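Speaker notes, "What the quote leaves out: budgeting for two-arm benches"
Mekirgate regional planning day, 1/13/21
Slot is 26 minutes with questions. Cut the Flolville part if running over.

OPENING

Skip the bio. Ask who has a robot in next year's capital plan. Ask who wrote the justification themselves and who got it from the vendor as a Word file. Wait for the laugh, then say I've had that Word file too, and I sent it upstairs with our logo on it.

What I'm asking for today is modest. Before you sign, make somebody show you the second year of spending. I have read a lot of first years. They're lovely documents.

WHERE THE MONEY WENT

Costigan site. We approved a two-arm bench for light sorting and kitting. The purchase line was the part everyone argued over, and it was the only part that came in on target. Things that had no line at all:

Cable replacements and strain relief. Finger sets. A bench that didn't wobble. Somebody's time to reset the parts between runs, which we had down as zero hours and turned out to be 378 over the first year. Say the number slowly. That's a person we already paid for, so finance didn't see it, and the payback chart didn't either.

Spare finger sets get their own sentence. We bought one set. Then we waited five weeks for the next one with the bench switched off. (Someone will ask why we didn't order more up front. Answer: the quote called them "optional.")

THE PAYBACK CHART

Don't show the slide with the chart, people photograph it and then it turns up in their own decks. Just describe it. A line goes up, a line goes down, they cross in August. Every chart I have been sent has the lines crossing before the next budget round. I'd like to see one that crosses after I retire.

Questions to put to the vendor, read these out:

Is the cycle time from your bench or from a customer's?
How many different parts were in that test?
Who put them back each time, and was that person on the clock?
What does it cost to add a part you haven't seen?

On the last one, Pondora quoted us $3,000 per new part for setup. I don't think that's unreasonable. I think leaving it off page one is unreasonable, when our mix changes as often as it does. Multiply by your own mix before you get excited.

FLOLVILLE (cut if short)

They leased. I was against it and I was partly wrong. The monthly figure looked bad next to the purchase price, but the lease had service in it and ours didn't. Still not convinced by the end-of-term clause, which makes you pay freight both ways. Tell people to read that clause twice.

WHAT A DEMO IS WORTH

Slide up, leave it up while talking.
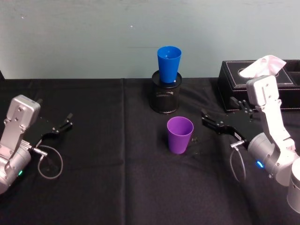
My trouble with demo benches, as a basis for spending money, is how little they have to do with a line. I'm fine with somebody starting simple. I'd start simple too. But look at what is being asked of the equipment: a purple cup standing out in the open between two grippers, a blue one sitting up in a mesh pen holder, a tissue box at the back, and a lot of bare black cloth. Now think about your worst tote at the end of a shift. Those are two separate purchases, and the quote only covers one of them. Ask what it costs to get from the first to the second, and ask for that in writing.

Pause here. Somebody usually wants to argue that the software will improve. It may. I don't budget for "may." If the improvement comes in a paid update, put the update in the plan. If it's free, ask for how long.

Also point at the cables. Thin ones, hanging in loops under the wrists. Maybe that's fine for a bench. I'd want to know what the vendor fits for two shifts a day and whether it's extra.

WHAT I'D DO WITH THE SAME MONEY

Rent for a quarter if they'll let you. Use your own parts, including the ugly ones. Log the reset time from day one. Hold back a piece of the purchase price until it runs your mix with your people, and if the vendor won't agree to a holdback, write down the reason they gave and read it to your boss.

We are going ahead with a second bench at Mekirgate, by the way. People assume from this talk that I voted no. I voted yes with the reset hours in the budget, and the payback moved out by more than a year, and it got approved anyway.

QUESTIONS

If asked about headcount: we didn't reduce any, and the original justification said we would.
If asked which vendor to buy from: no.
Spreadsheet template is on the shared drive, the tab called "year two."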